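# tivska-words

Word list of the dialect spoken in Tivska and in the two villages above it, Drernirano and Duvov. One row is one word or one fixed expression. The list is in plain text, so you can open it in any spreadsheet program.

Maintained by Viorica Ardeleanu. Last changes in May.

## What is inside

- `words.tsv` — the main list, 500 rows
- `sayings.tsv` — 26 sayings with word-for-word translation
- `sources.md` — who told which word and in what village (initials only)
- `old/` — the first version, kept for people who already cited it

## Columns in words.tsv

| Column | Meaning |
|---|---|
| `id` | Number of the row. It never changes, also when a row is removed. |
| `word` | The word, in the spelling explained below |
| `standard` | The closest word in the standard language, if there is one |
| `english` | Short translation |
| `place` | T, R or D (Tivska, Drernirano, Duvov) |
| `sure` | 1 = heard from two speakers or more, 0 = heard from one |

Be careful with `place`. The letter R is for Drernirano, because D was already taken. In the old version both villages had D and it was a mess.

## Spelling

The dialect has no official spelling. I followed the notebook of the Munteanu family, which is the longest written source we have, and changed it in two points:

1. Long vowels are written double. The notebook marks them only sometimes.
2. The soft *l* is written `lj` everywhere — also at the end of a word, where younger speakers do not say it anymore.

Stress is not marked. I know this is a weakness, but in roughly 30 words my speakers did not agree between themselves, and I did not want to choose for them.

## Known problems

- Words for farm tools are many, words for feelings are very few. This comes from the questions I asked.
- Verbs are given in the first person, except rows 400 to 426, which still have the infinitive.
- Some plant names have no English translation yet. Please do not guess them from a dictionary.

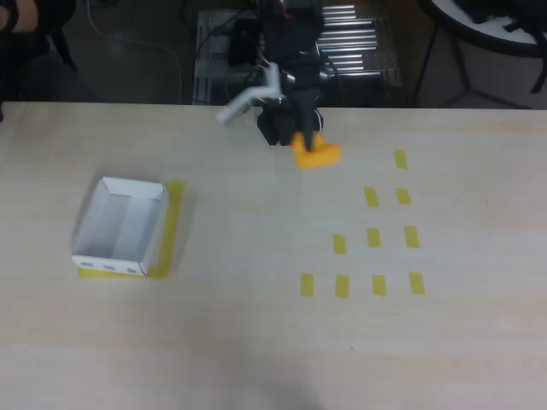 Munteanu wrote to me that the double vowels look strange to anybody who learned the words at home, and asked if the notebook spelling could be kept in a separate column. I think it is a good idea. The column will be called `notebook` and it will be empty for words which are not in the notebook.

## How to send a correction

Open an issue with the `id` of the row, the village, and how you say the word. Please write one issue per word. A sound recording is welcome but not needed.

## License

Free to use and change, also in school materials. Please mention the name of the list and the version.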